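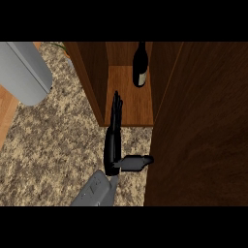 Visit report: Prevley carpet mill, open day, 6th June

The Prevley mill opens its doors once a year. Visitors are taken through in groups, starting in the yarn store and finishing in the sample room, and the full route takes a little under two hours. I went mainly to see the tufting hall, having specified the mill's loop pile for several rental properties without ever seeing it made.

The yarn store holds cones on steel racking, sorted by dye lot. Lot control is the main concern at this stage. Two cones dyed to the same recipe a month apart can differ enough to show as a band across a finished floor, so each order is drawn from one lot wherever the quantity allows. The store is kept at a steady humidity. Our guide said that in January the humidifiers run day and night, because dry yarn builds up static and snags in the feed tubes.

Flecked and heathered yarns are twisted on site. Two or three plain strands are run together and heat-set, and the speckle depends on the twist rate and the order of the strands. A tight twist gives a fine, even fleck. A looser one gives longer patches of color, which hide traffic marks better but make seams harder to match. Beige and brown blends account for most of the output, according to the guide, and the range hardly changes from year to year.

The tufting hall has 3 machines. The one running during our visit was a Ruser, fitted with 407 needles for a narrow sample width. The needles push the yarn through a woven backing, and loopers underneath catch it and hold the loop while the needle withdraws. For cut pile, a knife slices each loop as it comes off. The noise is considerable and ear protection was handed out at the door. A missed stitch shows up as a thin line along the length of the web — an inspector marks it with chalk and it is repaired later with a hand gun.

Backing was the part I found most useful. The tufted web passes over a roller that applies latex compound, then a secondary backing is pressed on and the whole sandwich goes through a drying oven. The coating weight is set at 798 grams per square meter for the standard residential grade. If the latex is under-applied, the edges fray when cut. If the oven runs too fast, the face feels fine but the two backings can be peeled apart by hand, and we were given an offcut from a rejected roll to try this on. It came apart with very little effort.

Finished rolls go to the Bimport warehouse next door, which handles cutting and dispatch. Stock on the day stood at 3,768 square meters of first quality, plus a bay of remnants sold by the piece.

The sample room had a short display on edges by El Khatib, a fitting contractor. It covered the join between carpet and wood flooring, with cutaway sections of four threshold types. Their advice was to leave the gripper strip a gap slightly less than the carpet thickness, and to tuck the edge with a bolster after stretching. Where the boards are older and uneven, they prefer a flat bar screwed down over the join — it is less neat, but it can be lifted when the carpet is replaced.

Parking is on the grass behind the warehouse. The floor of the tufting hall is oily in places and flat shoes are required. The remnant bay takes cards only, and long pieces are rolled, not folded, so bring a vehicle with the length for it.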